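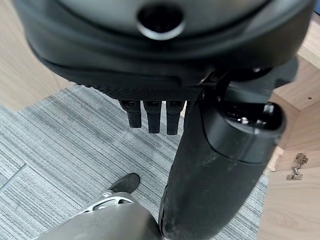 Water main work on Mamerley Road starts Wednesday

The long-delayed replacement of the water main under Mamerley Road begins on Wed 21 August. Crews will start at the Sultana Street end and move north toward the school. The old cast iron pipe has broken four times in the past two winters, and the last break left the whole hill without water for most of a Sunday.

The contract covers 2479 feet of pipe. Of that, 1168 feet will be done in the first stage, between Sultana Street and the fire station. The second stage, from the fire station to Wurnness Avenue, will follow in the spring once the frost is out of the ground. The town had hoped to do both in one season, but the pipe order came in short and the paving crew is booked elsewhere for October.

Work hours are 7 a.m. to 4 p.m., Monday through Friday. There is no weekend work planned. If the crew loses more than two days to rain, the contractor may ask for a Saturday, and the town will put a notice on the board outside the post office before that happens.

What to expect on your street

Mamerley Road will be down to one lane during work hours, with flaggers at both ends. It will open to two lanes each evening, with steel plates over the trench. The plates are loud when a truck goes over them. Please take them slowly, especially on the curve by the church, where they will sit at a slight angle.

The Number 7 bus will skip the two stops on Mamerley Road during stage one. Riders can catch it at the corner of Sultana Street or in front of the library. The school bus schedule is not final yet. The district says letters will go out the week before classes begin.

Trash and recycling pickup stays on the same day, but bins need to be at the curb the night before. The trucks will come through ahead of the crew. Anything put out after that will have to wait a week.

Street parking will be closed block by block. Orange signs go up 48 hours ahead. Last year on Wurnness Avenue several cars were moved to side streets and it took their owners a while to find them, so please check the signs even if you only park there overnight.

Your water

Each house will lose water twice. The first shutoff is when the temporary line is connected, and the second is when service moves to the new main. Each should last under four hours. You will get a door tag the day before with the time.

The temporary line is a blue pipe that runs along the sidewalk, with a short hose to each house. It carries treated drinking water and has been tested. Pressure will be a little lower than usual. Do not drive over the pipe except at the ramps.

After each shutoff, run the cold tap in the bathtub for ten minutes before using any other faucet. Take the screens off your kitchen and bathroom faucets first if you can. The water may look cloudy or brown at the start. If it has not cleared after half an hour, call the water office and someone will come by to flush the line.

"The thing people forget is the ice maker," said Dilruba Sheikh, who runs the water office. "Turn it off that morning and throw away the first batch afterward. Same with the filter in the fridge, if it was due to be changed anyway."

Houses built before 1950 may still have a lead or galvanized service line. The town owns the part from the main to the curb valve and will replace that with copper at no charge. The part from the valve to the house belongs to the homeowner. Chaminda Rathnayake of Sanden Pipe & Excavation, the contractor, said his crew can replace the private side while the trench is open for a flat price of $1505, as long as the run is no longer than 40 feet and does not go under a porch or a paved driveway. Longer runs will be quoted one at a time. Homeowners are free to hire a different licensed plumber, but that work has to be scheduled with the town so the valve is only opened once.

If you do not know what kind of line you have, look where it comes in through the basement wall. Scratch the pipe with a key. Copper shows the color of a penny. Lead is soft and turns shiny silver — a magnet will not stick to it. A magnet will stick to galvanized steel. The water office will also check for you, and it keeps old tap cards going back to the 1920s, though some are hard to read.

Lawns and trees

Any strip of grass the crew digs up will be filled, raked and seeded in the fall. Watering it is up to the homeowner. Two maples near the fire station have roots over the old main and will be dug around by hand. The tree warden does not expect to lose either one.

If you have a sprinkler line, an invisible dog fence or anything else buried near the street, mark it with flags before the crew reaches your block. The utility locating service does not mark private lines.

Questions go to the water office, lower level of the town hall, open weekdays until 4:30 and closed for lunch from noon to 1. A paper copy of the street plan is on the counter there and a second one is at the library.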